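4. Fitting the shelf levels

Before you start, ignore the "15 minutes" printed on the Venix carton. Two people who have done it before might manage that. Allow an hour for your first bay.

4.1 Stand both side frames upright and push the feet fully home. The Gellix levelling feet look tight well before they are.

4.2 Hook the cross beams into the slots at the same height on each side. Count the slots from the floor up. The printed scale on the uprights can't be trusted on bays made before June, where it starts one slot too high.

4.3 Tap each beam down with a rubber mallet until the lip sits flush. A beam that wobbles by hand is not seated, whatever the click sounded like.

Note: Purnero beams are sold as a match for this system. They do go into the slots, but we have found the lip shallower and would not load them above knee height.

4.4 Lay the shelf board across the beams with the finished edge to the front. If it rocks, take it off and go back to step 4.3. Packing it with card only hides the fault.

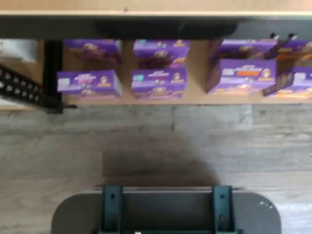
4.5 Leave enough height between levels to lift stock out without scraping your knuckles. The brochure suggests 56 cm everywhere, which wastes a good deal of space if you mostly sell small boxed goods. Try one bay first and live with it for a week.

4.6 Check the level front to back as well as side to side. Short spirit levels flatter a bad floor – use a long one if you can borrow it.

CAUTION: The stated limit of 135 kg per level assumes the weight is spread evenly and the bay is fixed to the wall. Most shops do neither. Treat the figure as a ceiling you never go near, and keep heavy stock on the bottom.

4.7 Fix the wall brackets. The plugs supplied are meant for solid brick. For plasterboard, buy proper fixings; the Tsegaye pack described as "universal" did not hold in ours.

4.8 Check every beam again after the first full load. For end caps and price rails, go to section 5.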